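Chapter 7
Household Goods and the Secondhand Trade

After reading this chapter, you should be able to:
Explain why most household goods lose value faster than they wear out.
Distinguish among resale, consignment, and donation.
Describe how a dealer arrives at a buying price.
Identify the main costs a reseller must cover before earning a profit.

Key terms: secondhand market, durable good, consignment, sell-through, grading, markdown, deadstock

7.1 The Life of an Ordinary Object

When Witold Wróbel opened his first shop in Flonedville, he kept a ledger in which every object received a line of its own: a lamp, a set of bowls, a winter coat with one button missing. Beside each entry he wrote what he had paid, what he hoped to receive, and the week in which the object left the shop. Many of the lines in the last column stayed blank for a long time. By the end of the first year he had stopped buying glassware altogether and was buying twice as many tools.

The ledger records in miniature what economists call a secondhand market, a market in which goods that have already been sold once to a final user are sold again. Such markets are very old. Dealers in used clothing worked in European towns long before factory-made clothing existed, and in many places their trade was regulated by guilds. What has changed is the volume and variety of goods. A household of modest means now owns far more separate objects than its counterpart of two centuries ago, and most of those objects will still be usable when the household no longer wants them.

A durable good is one that provides service over a period of time and is not used up at once. Furniture, cookware, clothing, and toys are all durable in this sense, although they differ greatly in how long they last. Economists separate two kinds of decline in such goods. Physical wear is the gradual loss of function: a hinge loosens, a fabric thins. Loss of market value is the fall in the price that another person will pay. The two seldom move together. A dining chair may lose half its price on the day it is delivered and then serve its owner for decades.

Much of the early loss comes from uncertainty. The buyer of a new article relies on the maker and the store for assurance that it is complete and sound. The buyer of a used article must rely on inspection, on the reputation of the dealer, or on luck. A lower price compensates for the risk. Where the risk can be reduced -- through a guarantee, a careful description, or a standard system of grading -- the price recovers part of what was lost.
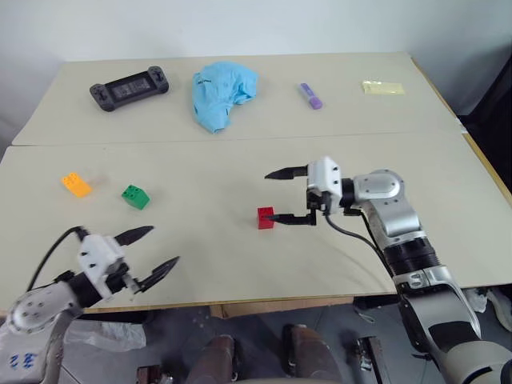 Figure 7.1 Small household goods, including a light blue cloth item and building blocks.

Categories of goods behave differently in resale. Toys made up of many matching parts can often be combined with other lots and sold by weight. Clothing depends heavily on season and size. Electronic goods lose value whenever a newer model appears, and a dealer who holds them too long may be unable to sell them at any price. Stock that remains unsold and has no reasonable prospect of sale is known as deadstock, a term borrowed from the wholesale clothing trade.

7.2 Three Routes to a Second Owner

A household that wishes to part with usable goods has three common choices. In direct resale, the owner sells to a dealer or to another household and receives payment at once. In consignment, the owner leaves the goods with a shop, keeps title to them, and is paid only when they are sold. In donation, the owner gives the goods away, usually to an organization that will sell them or pass them on.

Each route places the risk of an unsold article on a different party. Consider the Sadowski consignment shop, which divides the selling price with the owner on a 50/50 basis. A coat that sells for $26 returns $13 to the owner and $13 to the shop. If the coat does not sell, the owner collects it and the shop has lost only the use of its rail. A dealer who had bought the same coat outright would have lost the purchase price as well, and for this reason dealers offer less than consignors expect to receive.

The share of stock sold within a given period is called sell-through. During May, the Sadowski shop accepted 208 articles and sold almost half of them before the first markdown, or planned reduction in price. The shop's rent, wages, and heating had to be paid from its portion of those sales. A low sell-through is therefore costly even when the shop has paid nothing for its stock -- floor space occupied by one article is not available to another.

Grading and pricing are taken up in Section 7.3, using the intake sheets of Mester, a furniture dealer that buys outright. Students should review the discussion of fixed and variable costs in Chapter 4 before proceeding.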